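Moya Opens Second Toy Workshop in Bostness

BOSTNESS, June. Moya, the maker of sorting blocks for preschools, has opened a second workshop in Drirthorpe Street. It will supply 400 classroom sets this fall. Each set pairs small blocks in red, green, blue and yellow, including stars, cylinders and cubes, for play on a table or board.
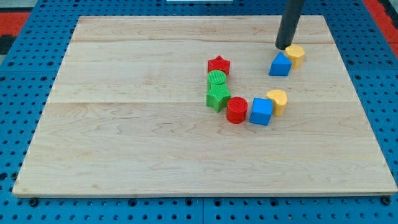 Ordering

Schools can order through Prernden from 9 a.m. on weekdays.

Comments (2)

bluedoor: Do you sell single stars? We lost one.

kmt: Is there parking?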